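Home | Networking | Storage | Opinion | Archive

Stop Putting the Backup Link on the Same Switch

03/05/2023, Adodham staff

Most small offices that pay for two internet lines do not have two internet lines. They have two bills. Both circuits land on one switch, the switch feeds one firewall, and the firewall draws power from one outlet strip. When any of those parts fails, the second line is as dead as the first.

I think the money is better spent in a different order. Buy the second firewall before the second circuit. A line outage at our Brutwood site lasted about 4 hours last November, and people worked from phones. A failed power supply in the firewall took the office down for 2 days, with a perfectly good line plugged into it.

Failover testing

Vendors sell failover as a checkbox. Stoteo firmware, which we run, will mark a line as up if the next hop answers a ping. The next hop is usually the modem in the same closet. Set the check to a host outside the provider's network, and set a second host as well, so that one remote server going down does not trigger a switch. 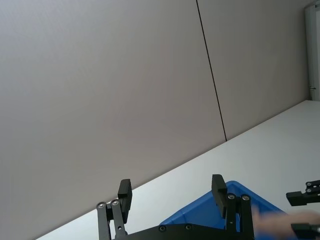
What to pay for

A spare unit, preloaded with the current config, costs us 997 dollars. The high availability license for the pair we were quoted was 2,000 dollars a year. For an office with someone on site who can move three cables, I would take the spare. Vrettos, our branch with no technical staff, is the exception, and there the license is worth it.

Write the cable order on the lid of the spare. Update its config whenever the main unit changes.

Contact | Copyright 2023 Adodham | Back to top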